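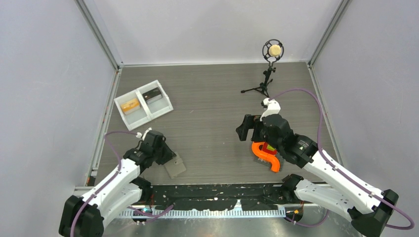 Skoka's quarterly survey of small manufacturers came out this morning. New orders are up for the second quarter running, but most of the gain is at firms with fewer than 80 staff.

Export orders are flat. The firms selling mainly at home did better, which matches what Galanis said in its trading update in September.

Input costs are still the main complaint. 60 per cent of those who replied said they paid more for materials than three months ago. Only 40 per cent have put their own prices up.

That gap has to come out of margins. Teretton has already warned on this – its full-year profit will be at the low end of what it told shareholders in spring.

Hiring is the odd part. Firms say they are busy and that delivery times are getting longer, yet headcount rose just 2 per cent. Several mention overtime and agency staff instead.

Fondevow reads this as caution before the wage round. I think it is simpler than that – skilled people are hard to find in the smaller towns, and the survey covers a lot of smaller towns.

Full tables are due at 4pm. I will add the regional split to this thread once I have been through it.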